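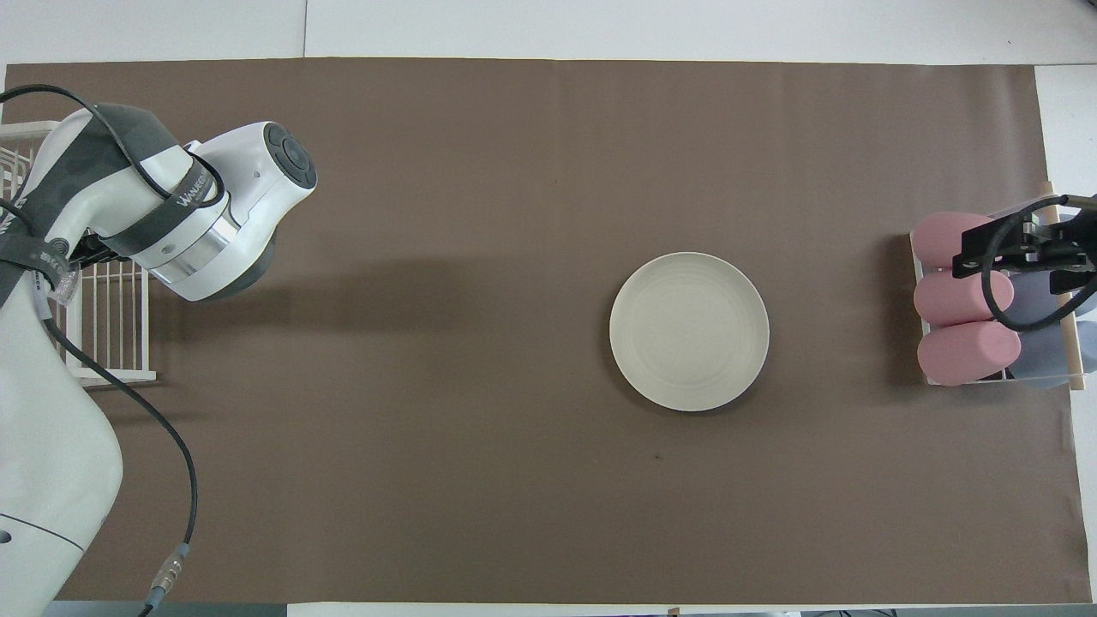 Dornwood Community Workshop
Two Arms, One Table: build course, handout 2
Notes by Yayra Korletey, November 2024

Where we left off

You have arms that move when told. Handout 1 called this the hard part. Handout 1 was written by an optimist.

Tonight is about the table. A surprising share of the bugs people bring me live there and get blamed on the code.

Setting the surface

Cover the middle of the table in something dull. Brown paper is fine. A pale plate on a bare white top is a miserable thing to ask a vision program to find, and it will get its revenge around bedtime. Smooth the creases with your hand and move on. Tape the corners if your cable drags.

Placing the racks

Cups to one side, dishes to the other, plate in between. Turn the dish rack until the gripper can come down between the wires without the wrist folding up on itself. Then mark the feet in pencil. Chrysanthi Fragkou skipped the pencil in April and re-taught 14 positions by hand. She now owns several pencils.

Cables

Leave a loop at every joint that bends. Run each arm through its full reach at slow speed and watch the loop, not the gripper. If it goes tight anywhere, stop and give it more slack. If it hangs low enough to catch a cup, you gave it too much. Strap it and try again.

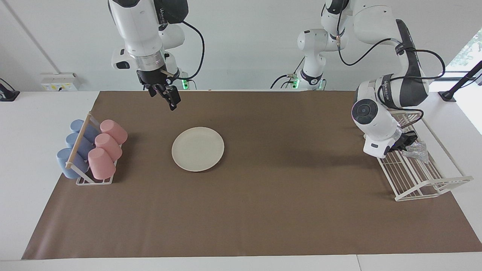
Grippers and soft plastic

Rigid cups forgive you. Clear, floppy plastic doesn't: the camera sees straight through it and the fingers have little to push against. Start with the closing force at the lowest setting in the Bako config file and work up a notch at a time. Write down the number that holds. You will not remember it.

Before next session

Log one slow run per arm, left and right named from the robot's side. Log files stop at 2,000 lines, so trim the idle time. Bring your pencil marks as a sketch with measurements.

Spare connectors are in drawer 2. Please put the lid back on.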